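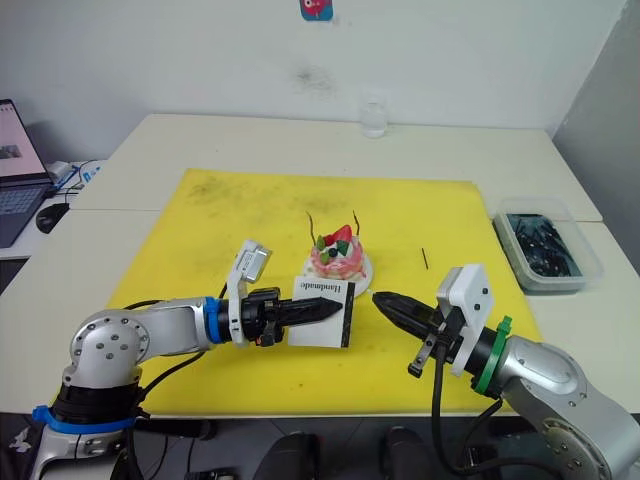 When the council of Lirkthorpe voted last October to sell the old bus station, the members had 80 letters from residents on the table, and all of them asked for the sale. The letters were given much weight in the debate. Two members from the Nira ward, who had been against the plan for years, said that they could not ignore so many voices and changed their vote. I think most of us would do the same. A small white card in front of a cake says "Handmade", in dark script inside a black border, and we believe it and do not ask to see the kitchen. A letter with a street name at the top and a signature at the bottom has the same effect on a politician.

The documents published by the scrutiny panel last week tell another story. They contain four months of e-mails between the mayor's office and Prillitz, a communications firm which was paid by the buyer, the property company Chiang. In one of the first messages, an employee of Prillitz sends a draft with the title "resident letter, warm version". Later there is also a "worried version", in which the writer is afraid to walk past the empty station in the evening. The panel compared the letters with these drafts and found that 76 of them follow one or the other, in several cases with the same spelling mistake in the word "neighbourhood".

It must be said that the people who signed are real. The panel wrote to all of them, and most confirmed that they had put their name on the paper, often at a stall on the Saturday market. Some still support the sale. Others remember only that they were asked if they wanted the station to be cleaned.

The mayor's office does not dispute the e-mails. Its position is that every campaign offers model letters, and that trade unions and churches do it too. This is true, and I have signed such letters myself. But in those cases the organisation puts its name on the campaign. In Lirkthorpe the council was told that the letters had arrived "without any encouragement" – these words are in the minutes – and the mayor's office had by then received both drafts.

What the council can do now is less clear. The contract is signed and Chiang has paid a deposit of 5 per cent. The opposition wants a new vote, while the legal department warns that the buyer could ask for compensation. The two members from Nira have said that they would vote against the sale if they had the chance again.

The panel will hear Prillitz in public session on Thursday, March 14, 2019. The firm has asked to answer in writing, and the panel has refused.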